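Dye from dark clothing marking bed linen in shared accommodation

Milan Wouters
Posted 30/04/2023

I am responsible for the household guidance issued to residents at Stustis, a shared house with 33 rooms. The rooms are small and have no table large enough for laundry, and residents are therefore permitted to sort and fold their clothes on the bed. Several pale sheets have been returned to the linen store with blue or grey marks. The marks are faint, but they remain after an ordinary wash at 40 degrees. In most cases the resident had been folding new jeans or other dark items.

I should be grateful for advice on two matters. The first is whether the marks can be removed without replacing the linen. The second is what wording might be placed in the guidance so that residents are not discouraged from folding their clothes altogether. A previous version, written in December, simply prohibited dark clothing on beds. It was widely ignored and has been withdrawn.

Armindo Ramalho

Marks of this kind are loose dye. New denim is the most frequent source, followed by navy and black cotton. The dye passes to other fabric by rubbing, and passes much more readily if either surface is damp. A garment which feels dry at the leg may still be damp at the waistband and in the pockets, and residents should be asked to check both before placing it on a sheet.

For the existing marks, soak the linen overnight in cool water with an oxygen-based stain remover, following the quantity given on the packet. Wash it separately the next day. The sheets should not be put in the tumble dryer until the marks have gone, as heat may make them harder to remove. Chlorine bleach may be considered for plain white cotton only, and only where the care label permits it. It will spoil coloured sheets.

For the guidance, I would suggest the following wording:

"New dark clothing should be washed separately, inside out, before it is folded on or stored with bed linen. Clothing must be fully dry before folding. Where the bed is used for folding, the resident should lay a mat or an old sheet over the linen first."

Jeans are best folded in half lengthways and then into a rectangle, and moved to the shelf as soon as they are done.

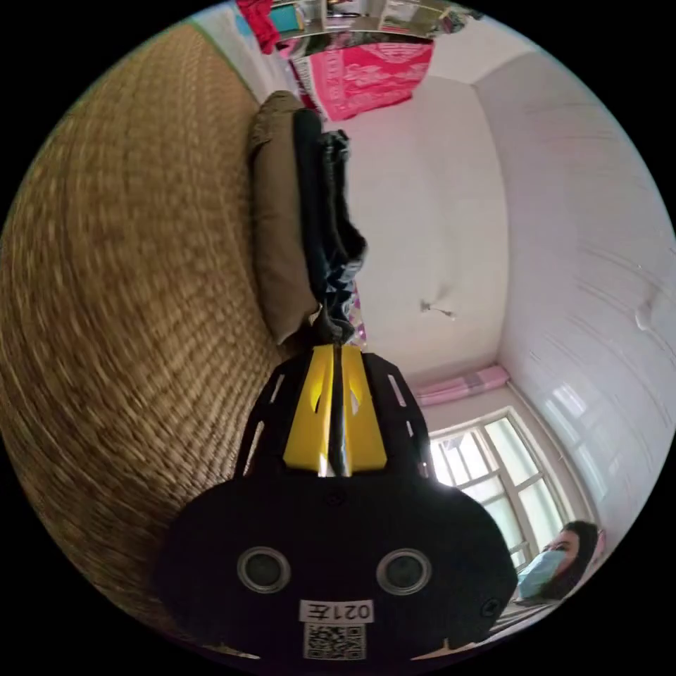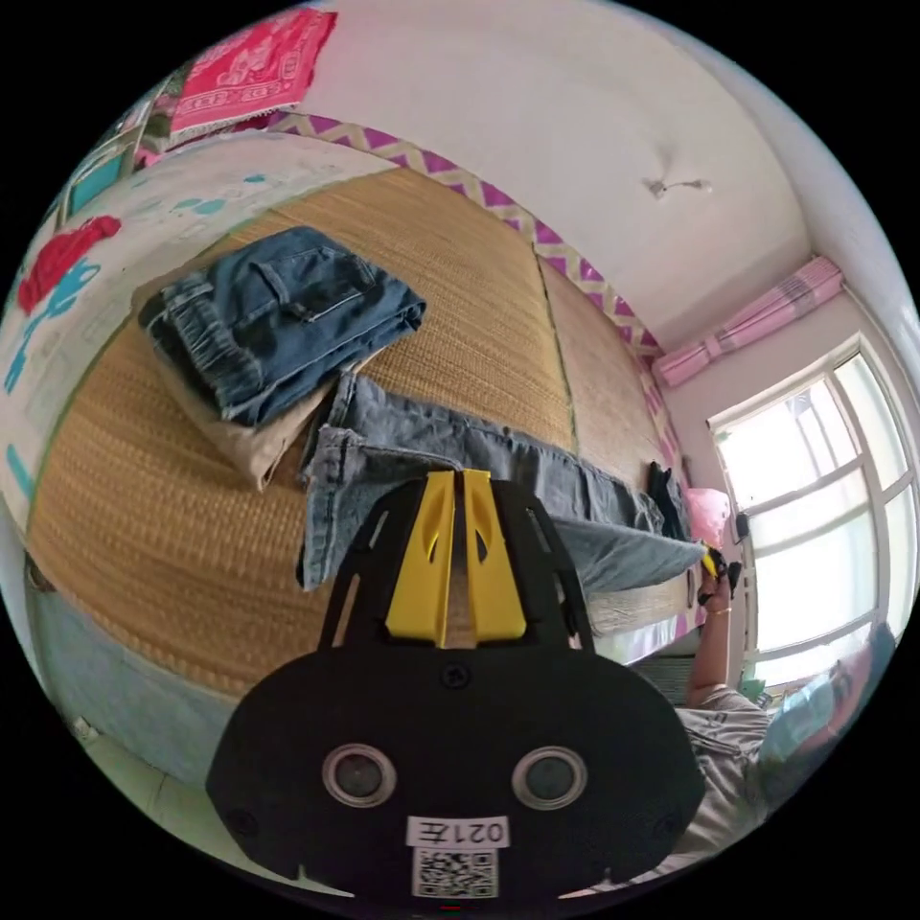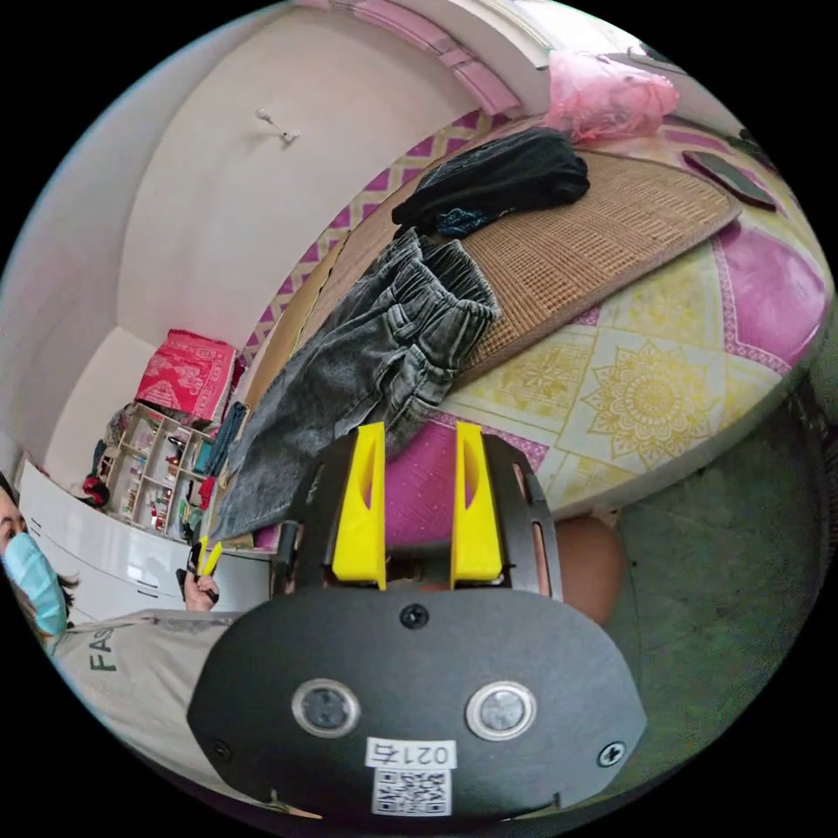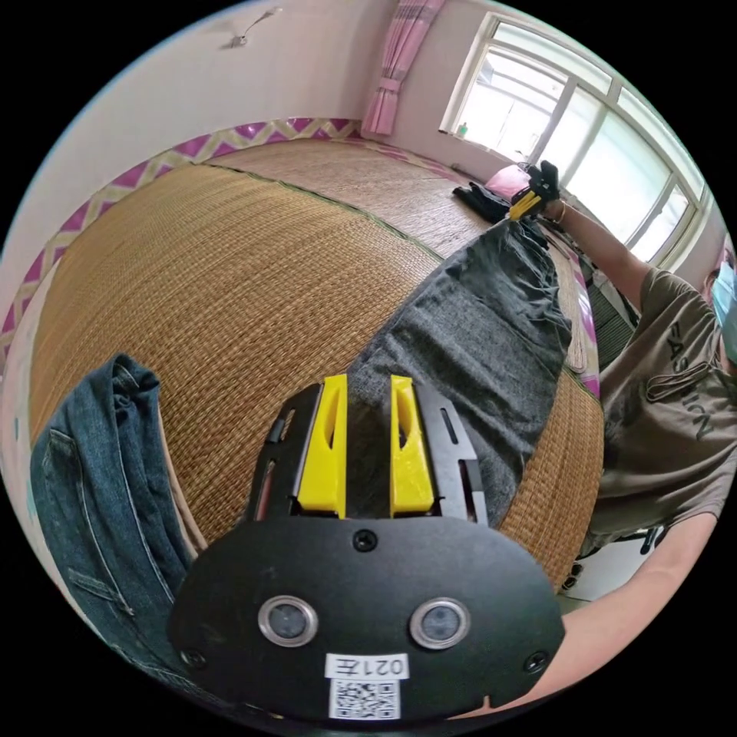 Sławomir Zawadzka

I agree with most of the wording proposed, but one separate wash is seldom sufficient for heavy denim. At Omuren we ask for 2 separate washes, and for very dark denim the requirement is 4. A simple test is to rub the inside of the hem with a damp white cloth. If colour comes off, the garment is not ready to be kept with pale fabric.

I would also add a word on straw mats. They should be wiped with a cloth that has been well wrung out, and aired on both sides before being returned to the bed. They should not be soaked. Dye on straw is difficult to remove, and a mat with a fresh mark ought not to be laid face down on a sheet.

Juraj Skála

Buy navy sheets. We did this and there have been no further reports.

Milan Wouters

My thanks to all who have replied. The overnight soak has cleared the marks on the white sheets and has left a slight shadow on one of the coloured ones. The wording will be adopted with the hem test included. Replacing all of the linen with navy is outside the present budget.

Related items
Removing rust marks from cotton pillowcases
Care of straw and bamboo bed mats
Musty smell in a built-in wardrobe
Shared laundry rooms: sample notices for residents
How often should guest bedding be washed?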